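How Two Robot Arms Learn to Share a Table
From the Urum Robot Club pages for young readers

Have you ever tried to carry a long table with a friend? One of you goes forward, the other one also goes forward, and then somebody gets a bump in the stomach. To work together is hard, even for people who can talk. For two robot arms it is harder, and in our club in Besley this is what the older students are working on this term.

Their project has the name Trolarau. The goal is simple to say. One arm must pick up a thing and hold it still. The other arm must take a tool and bring it to the right place. If you ever glued a broken toy, you did the same with your left hand and your right hand, and probably you did not think about it at all.

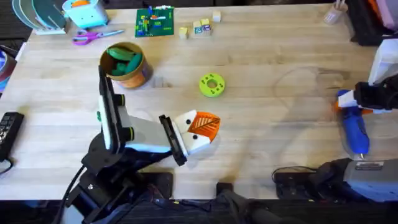 Trolarau at work: the left arm holds an orange-and-white toy piece, and the right arm holds a blue glue gun.

What is inside an arm?

A robot arm is made of stiff parts and joints. You also have joints. Bend your elbow, then turn your wrist. Each joint of the robot has a motor, and the motor can turn a little or a lot. When all motors turn by the right amount, the hand arrives at the right place. When only one motor is wrong, the hand can arrive quite far from there.

The hand of a robot is called a gripper. Your hand has five fingers, but many grippers have only 2. They open and close like a crab's claw. This sounds poor, but try it yourself: use only your thumb and your first finger for one hour at home. You will see that you can still pick up a spoon, a sock and a piece of cheese. Buttons are more difficult.

Where is the middle?

For a gripper, finding the right place to hold is a big question. Think of a ring. You can pinch it from outside, with one finger on each side, or you can put one finger in the hole and one finger outside. The green ring on our table has a wide hole in the center, so both ways can be tried. A long tool like the blue one gives another problem. If it lies diagonally on the table, the gripper has to turn until its fingers can close across the body of the tool. If it does not turn enough, the tool can slip away, and the students must start again. 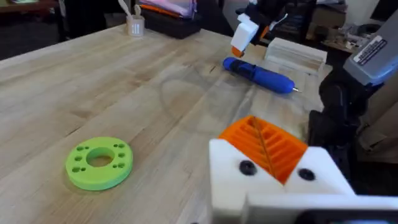
Fingers are a big subject in our club, and the students can discuss them for a whole afternoon. Hard and smooth fingers are easy to make, but they let things slide. Your own fingertips are soft, and they have small lines on the skin, which help you to hold a glass. A robot finger can have lines too. Look at the orange pad on the white gripper, with its row of thin ribs and the narrow gaps between them. When you visit us, you may ask to see a finger from near, but please wait until the motors are off.

How does the arm know what to do?

First, a student shows it. The student guides the arm through the job, slowly, and the computer writes down how each joint moved. One time is not enough. Last year, for an easier job, the club collected 363 of these lessons, and for Trolarau the students want to reach 1,000. The things on the table are moved between lessons, so that the arm does not learn only one place.

It is a little boring, yes. The students take turns, and each turn is 23 minutes long. Why 23? The first group had a kitchen timer that did not go any higher, and the rule stayed.

Try it at home

You need a friend, a scarf, a cup and a spoon. Cover your friend's eyes with the scarf. Now give orders with small steps only: "Hand to the left. Stop. Down. Close the fingers." Your friend must take the spoon and put it in the cup. Then change places.

If you want to make it harder, each of you can use one hand only. One holds the cup, and the other brings the spoon.

The club meets in the Bashir Building, on the ground floor, at 4 in the afternoon. Children from nine years can come to watch with an adult. Please tie up long hair before you come in.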